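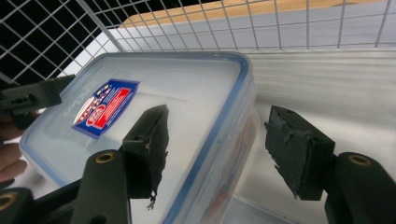 Most divers replace their fins long before they replace their regulator, and most of them buy the wrong pair the first time. A stiff blade feels powerful in the shop. After 40 minutes against a mild current it feels like a cramp.

The new Samo from Histudo is aimed at people who have made that mistake once. It is an open-heel fin with a medium-flex blade, a wide foot pocket and a steel spring strap in place of the usual rubber one. It comes in 3 sizes, and the medium fits over a 5 mm boot without a fight.

We took a pair to Studbridge, a flooded quarry with a training platform and a long wall on the north side. The water was cold and green, as it is most of the year. Frog kicks were easy and quiet, and the fins backed up well near the silt. Flutter kicks took more effort than we expected - the blade is short, and you have to work a little faster to hold your speed.
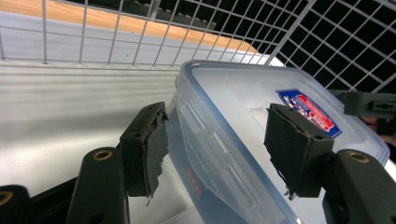

The spring straps are the best part. They go on with one thumb, even in thick gloves, and there are no buckles to catch on line. The drain holes in the foot pocket are small, so rinse them well after a sandy shore entry.

Rowlands, the dive shop near the quarry gate, stocks the Samo in black and gray and keeps a rental pair in medium. Spare springs are sold separately.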